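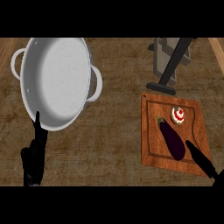

About us

Hello! I'm Nabila, and Zemisard is the name we gave to our shared workshop and to the two-armed kitchen robot we've been putting together in it. (We did try to come up with separate names. We managed it for one afternoon and then everyone went back to calling both of them Zemisard, so if a sentence on this site makes no sense, try it with the other meaning.)

We rent a long, narrow unit behind a tile shop, with one good window and a roller door that sticks. There are four of us who come regularly and a changing crowd of people who drop in on Friday evenings to solder something, borrow a clamp or drink our tea. You don't have to be building a robot. One chap spent most of last winter mending accordions at the end bench, and it was lovely.

How it started

I wanted a machine that could help me cook. My wrists are not great, and lifting a full pan with one hand stopped being something I could do a few years ago. I looked at what you could buy, looked at what I had in the bank, and went round to see Wajid, who had a garage full of motors from old printers. We built one arm out of plywood and those motors. It could pick up a sponge. We were so pleased with that sponge!

Then the garage got damp, Wajid's family wanted their freezer back, and we moved everything to the unit one December in a borrowed van. Slavica was already renting the back half for her furniture work and she agreed to share the lot with us, rent and roller door included. She has made every jig and bracket on the second arm's stand, and she is much fussier about a square corner than I am, thank goodness.

What we're making

Two arms, black, each with a gripper on the end, working over the same worktop. The arms themselves are the third design. The first were the plywood ones, the second were printed and kept cracking at the elbow, and the third lot are printed with metal through the middle, where we should have put it in the first place. Each arm has 6 joints, and every one of those joints has had its own sulk at some point.

We do a lot of our work in simulation before anything real gets picked up. The picture at the top of the page comes from there: the left arm is holding up a white pan with a loop handle on each side, and the right one is coming in over the chopping board towards an aubergine. I'm fond of that aubergine. It has been the star of more test runs than anything else we've modelled, mostly because it's an awkward shape – fat at one end, thin at the other, and shiny – and if your grip is a bit off you find out quickly.

The pan is awkward in a different way. It's wide and shallow, so there isn't much to get hold of, and our big question for months has been where a gripper should go. By a handle? Under the rim? Both, with one finger doing the supporting? We have had long and slightly heated talks about this over biscuits. Wajid is a handle man. I like the rim. Qistina (more about her in a second) writes up whatever we try so that we stop arguing from memory.

Who we are

I look after the website, the shopping and the grippers. Before this I worked in a school office, and I learnt all my electronics from library books and from blowing things up in a small way. If you email us, you get me.

Wajid Kiani does motors, wiring and anything involving a multimeter. He labels every cable at both ends and would like you to do the same.

Slavica Berisha does wood and metal. She also teaches people to use the bandsaw, and you can't touch it until she's happy with you. Please don't ask me to let you off this, I'm a little bit scared of her myself.

Qistina Sitompul built our simulator scenes and writes most of the code that moves the arms. She came along to fix a record player and stayed. She works nights, so a lot of our updates turn up at four in the morning with very cheerful messages attached.

We also get a hand from Qistina Yusof, who comes when she's in town and does our drawings. Yes, two Qistinas. We say Q and Qis, and they've both told us they don't mind.

Where the money comes from

Mostly from us. Everyone who has a key puts in towards the rent each month, and drop-ins pay what they like into the tin by the kettle. We had a grant of 500 pounds from the Wibisono Fund, a small local pot for home-made aids and gadgets, and it went on the shoulder motors for the right arm. Clikstead, the hardware shop on the corner, lets us have their returned screws and bent shelf brackets, and you would be amazed how much of our stand used to be a shelf.

We don't sell the robot. People do ask, and it's very kind, but it isn't ready to go in anyone's kitchen and that includes mine. What we do share is the drawings, the parts list and the code, and you're welcome to all of it. The parts list is currently 71 lines long and some of those lines say things like "the good springs", which I promise I'm tidying up.

What's next

The main job this season is getting both arms to do something useful at once. One at a time they're quite well behaved. Put them together and they'll happily reach for the same bit of air, so Qistina is working on a way for each to know where the other has got to. We call this bit of the project Zumero, after a board game we used to play at lunch, in which you also spend a lot of time getting out of each other's way.

After that I'd like to look at softer pads for the fingertips. I've got a drawer full of samples: bicycle inner tube, washing-up gloves, the bottoms of some slippers. The gloves are winning so far. If you work with rubber or silicone and you've got offcuts, please get in touch!

Come and see us

Friday evenings from half past six, kettle on from six. Come down the side of the tile shop and knock loudly on the roller door, as the bell hasn't worked since we moved in. There's a small step at the entrance and we keep a ramp just inside, so shout and we'll put it out. Children are welcome with a grown-up. Bring closed shoes, tie your hair back if you've got enough of it to tie, and if you've got a broken thing at home you'd like a second opinion on, bring that too.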